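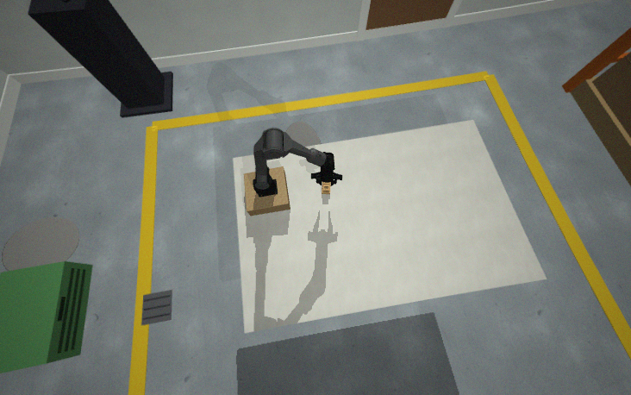

# Call for participants: can a machine do this chore yet?

Fledstead is looking for 84 people to take part in a study of household and shop-floor jobs. We want to know which of them a robot arm can be trusted with now, which it can nearly do, and which should be left to people for the time being. You do not need to know anything about robots.

The work is done on screen. Each session uses a simulated workshop with one arm, a mat and a small block or other object to be handled. You will watch short runs, judge them, and then do the same task yourself at a table with real objects.

## What you will do

- Watch runs of simple tasks such as picking up a block, putting it down in a given spot, sorting small parts, folding a tea towel and stacking tins.
- Mark each run as done, partly done or not done, using the sheet we give you.
- Say whether you would accept the result at home or at work, and write a line or two on why.
- Do five of the tasks by hand while we time you.

There are 700 runs in the full set. No one person sees them all. Some are very dull, and a fair number end with the object on the floor. We need those marked with the same care as the good ones.

## Who we are looking for

You should be 18 or over and able to sit at a screen for up to an hour with breaks. We would like at least half the group to have paid experience of one of the following:

- cleaning or housekeeping
- shelf filling or stockroom work
- packing, sorting or light assembly
- laundry or kitchen work
- care work in people's homes

Please do not apply if you work for Herrero or Plosell, who supplied the software and the test tasks.

## Time, place and payment

Sessions are held at our Brotasska building, ground floor, with step-free access. You will come for two sessions of three hours each, on separate days. Morning and afternoon places are available.

Payment is £84 for both sessions, paid by bank transfer after the second. If you stop after the first, you will be paid for that one. Bus and train fares are refunded if you keep your tickets. Tea, coffee and water are provided, but bring your own lunch if you are booked across midday.

## What we keep

We keep your marks, your written comments and your times. We do not film you. Your name is stored apart from your answers and deleted when the study closes in June. You can leave at any point without giving a reason.

## How to apply

Pick up a form at the Brotasska front desk or ask for one by post, quoting reference 447. Tell us what work you have done and when you are free. Forms must reach us by 1 December 2024. We will reply to everyone, including those we cannot place.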